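Pravcombe Hall Laundry Group
Minutes of the meeting held 07/07/2018
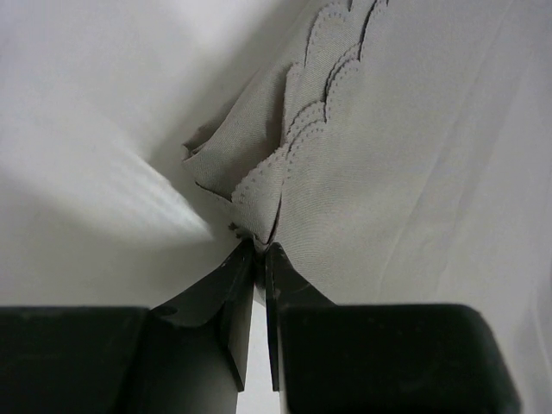

ITEM 3: CLOTHS AND LINEN

The grey-taupe fabric was discussed at length. One member called it grey, another taupe, and a third asked if we might go home. It will be entered in the stock book as "grey (Pindo)".

The cupboard holds 70 tea towels, of which 37 are fit to be seen by the public. The rest go to the rag bag. A motion to iron the rag bag was not seconded.

Folding: the meeting agreed on halves, then thirds. Those who fold in quarters were asked to reflect on this before the autumn fair.

The quote from Győri for 300 new napkins was read out, followed by a silence. Deferred.

Matters arising from February: the missing Ukik tablecloth is still missing. It has been seven meetings now and the item will stay on the agenda out of respect.

ACTION: new label for the second shelf. The present one says "Misc." and has been taken as an invitation.

Meeting closed when the kettle boiled.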